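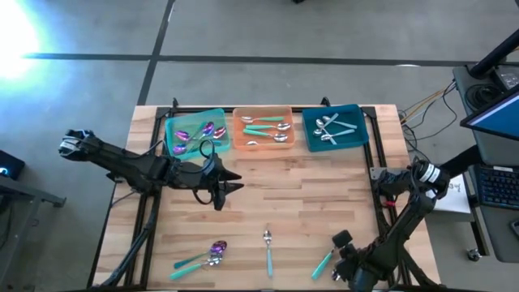 No. 11

Kitchen > Drawers > Flatware

I have been told for years that a divided spoon drawer will change my mornings. Separate the spoons by kind, give each kind its own tray, and you'll stop digging. I've dug through a drawer every morning of my adult life and I can't say it has held me back much. But the question keeps coming up in the mail, mostly after I was rude about the Cunix drawer insert in the last issue, so I'm giving spoon sorting a fair hearing.

My own drawer first. It has one long compartment for spoons and everything goes in: teaspoons, soup spoons, the two serving spoons that came from a yard sale in Hemley, a grapefruit spoon with teeth that I've used twice. It takes me maybe two seconds to find one that will do. The sorting people say two seconds a day adds up. Fine, let it add up. You'll spend those seconds and more deciding which tray the grapefruit spoon belongs in.

The usual advice is to sort by size. The fashionable advice, and the Jitbridge home newsletter had a long piece on it in April, is to sort by finish. Everything shiny and colored in one place, everything plain in another, everything with a painted handle in a third. I understand why it photographs well. I'm less sure why anyone eating oatmeal would care. 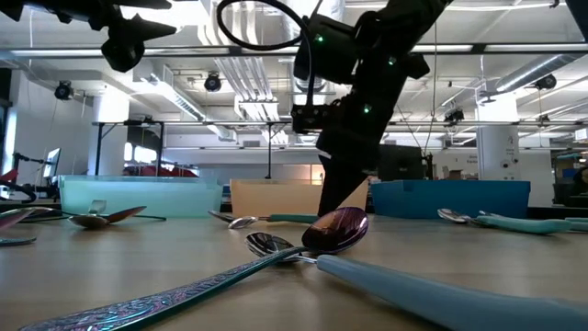
Sorting by finish has a weak spot and it's the mixed spoon. Manufacturers used to make a spoon out of one thing. Now the bowl is one color and the handle is another, and you have to pick which end counts. Take the big one lying in front here, with its purple bowl and that long patterned handle in teal and purple. Is it a purple spoon or a teal one? If handles decide, it could go in with the silver spoons that have teal handles. If bowls decide, it goes with the purple ones. Both rules are reasonable, and two people in the same house will each pick one and never mention it. I give it a week before the trays are a mess and everybody thinks the other person did it.

My rule, if you make me have one, is that the bowl decides. The bowl is the end that goes in your mouth. A sister-in-law of mine goes by handles and says I'm wrong, on the grounds that the handle is what you see when the spoons are standing in a jar. She keeps hers in a jar. I don't.

Then there's the cost. I saw a "complete flatware system" from Tolentino going for $300 with the spoons thrown in. For that kind of money I'd want it to do the dishes. The comments under it (there were 1,245 when I looked, and I read far too many) were split between people who had owned it for one day and loved it, and people asking whether it fit a standard drawer. Hardly anyone had lived with it for a winter, and that was the only opinion I was after.

If you do want trays, buy cheap ones with no divider inside. Plain open trays, side by side. You can lift one out and rinse the crumbs from it, and there will be crumbs.
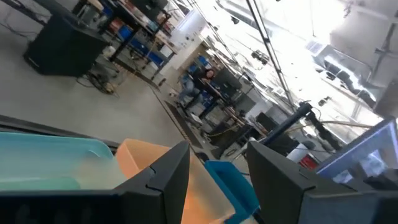 Color coding the trays themselves is the part I came in ready to make fun of. I still think most of it is decoration, and I don't believe anybody needs a label on a tray of spoons. But I'll give a little ground on see-through plastic. In a row like this one, the pale teal and the orange let light through and the blue one on the end doesn't, and if I were stacking trays in a dim cupboard I'd take the first two. From the side you can at least tell whether there's anything in them. A solid one you have to pull out and look into, and at that point you might as well have the one long compartment and dig.

Does the color help you remember what goes where? A little, maybe, for the first few days. After that your hand learns left, middle and right, and the trays could all be beige. Swap two of them around while your spouse is out and you'll find out how much the color was doing. (I did. It wasn't appreciated.)

One practical thing, whichever side you're on: don't sort as you go. Dump all the spoons on the table first, spread them out, and pick out one kind until that kind is gone. I tried it both ways with my own lot and going one kind at a time was less annoying – I won't claim faster, I wasn't timing it.

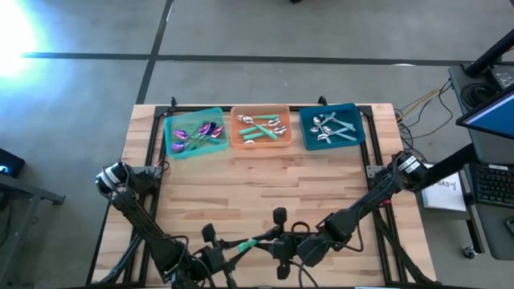

Purple ones in the mint tray, silver bowls in the other two.

I admit that looks good. The bowls lean mostly one way, though the lot in the middle are crisscrossed, and I'd leave them like that. Lining them up is where a five-minute job turns into a hobby.

What would change my mind is a drawer that had been used by teenagers for six months and still looked sorted. Somebody wrote me a 4,000 word email on this very subject and never once mentioned who empties the dishwasher. In my house that person puts all the spoons in the front and closes the drawer with a hip. For now I'm keeping the one compartment. The grapefruit spoon is going back to Hemley.

Filed under: Drawers & Cupboards, Flatware, Things I Was Told To Try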